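Limescale and the small kitchen

Sum-yee Tseng has tested water for the Ekmont housing association for most of her working life. Her latest survey covers 778 flats, and its subject is hardness.

"The supply here sits at 300 milligrams per litre as calcium carbonate," she says. "Anything that heats it will scale."

Kettles go first, then steam irons. Tseng puts the fault down to habit: tenants top up the same water for days, and the minerals concentrate. She advises emptying the kettle each night and descaling with citric acid every four weeks – vinegar works, but more slowly, and the smell stays.

Her colleague Pak-hei Lau is less strict. "Six weeks is fine if you only make tea," he says.

Neither recommends softened water for drinking without a separate tap. Countertop appliances get a short paragraph in the survey, mostly on reading the manual before using any acid.
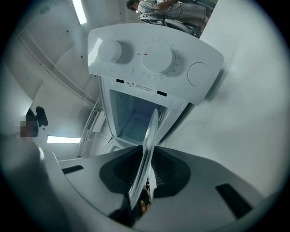 What comes next

A second round of sampling starts in December, with results by block.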